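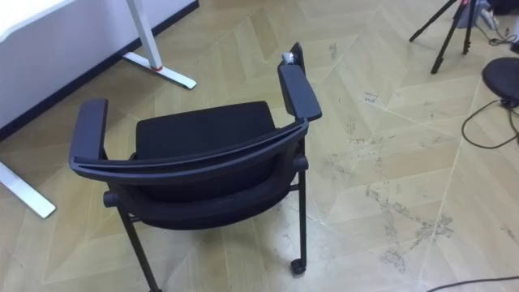 Waqas Rana asked whether chairs that came through the February round with no defects have to be checked again. They do. The February round covered desks and cabling only, and any seating marks on that sheet should be disregarded.

Seating and workstation check — Drillarside, second floor
Date: 4th March
Checked by: Shazia Jafri
Chairs on register: 157
Marking: OK / Monitor / Withdraw

1. Casters
Turn each caster by hand and remove hair and thread. Withdraw if a wheel is split or a stem pulls out without force.
Result: OK, 2 exceptions.
Comment: Both exceptions are in the Talpur room. Stems loose in the socket. Chairs tagged and moved to the store.

2. Legs and joints
Check for bends, cracked welds and missing joint caps.
Result: OK.
Comment: Scuffing on several legs at desk height. Cosmetic, not recorded per chair.

3. Armrests
Press down, then sideways. Pads must not shift or expose a fixing.
Result: Monitor.
Comment: Slight sideways play on 3 chairs in the Arach room. Fixings tightened. Recheck at next round.

4. Backrest and top rail
Lean back with full weight, feet on the floor. Listen for cracking. Run a hand along the rail for sharp edges.
Result: OK.

5. Seat cushion
Check the fabric for tears and the front edge for hard spots.
Result: OK.
Comment: One seat stained near the front edge. Passed to cleaning — no safety issue.

6. Small fittings
Clips, knobs and caps must be seated fully. Loose parts go in a labeled bag with the chair number.
Result: Monitor.
Comment: Replacement caps ordered from Urnivow, bag of 200. Not delivered at time of check.

7. Floor
Look for lifted plank edges, gouges from casters and grit under the wheels.
Result: OK.
Comment: Grit swept out at the Talpur room door. Soft casters still recommended on plank floors.

8. Position
Chairs not in use go under the desk or against it. Walkways clear.
Result: Monitor.
Comment: Raised in February under desks and still open. Waqas Rana to remind both teams.

Withdrawn chairs stay in the store until new stems are fitted and item 1 is signed again.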